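4.2 Dating by motif

Leaf patterns have long been treated as a reliable clue to the age of printed and woven dress cloth. The claim goes back to a Masson pattern book of 1859, and most later guides repeat it without saying how it was tested. We doubt it was tested at all. Thomas and Dogar sorted the Tratescombe holdings by leaf shape and reported a clean sequence, but the sorting was done with the sale dates already in hand, which makes the result hard to credit.

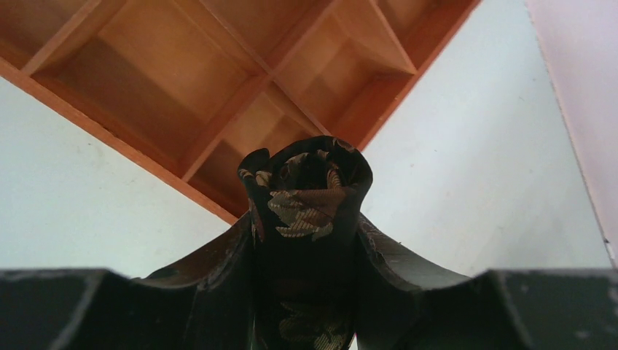

Figure 3. Rolled cloth, black ground with leaf-like motifs in muted gold, olive and beige. Photo: Keerthana Suvarna.

Fine diagonal lines inside the leaf, as in Figure 3, are usually read as an early trait. Yet the same lines turn up in Lallum stock from 2000, copied – or so the mill's order books suggest – from whatever was selling that season. Of the six dated lengths we could trace to Rarkau, none fell where the leaf sequence would put it.

A defender might answer that copies can be told apart by their color range. Doherty makes this case, and it may hold for silk. For darker cloth we found no published comparison that names its samples, and our own request for the Masson swatches, sent in January, has gone unanswered. Until those can be checked, we leave motif out of the dating model and rely on selvage width and order records alone.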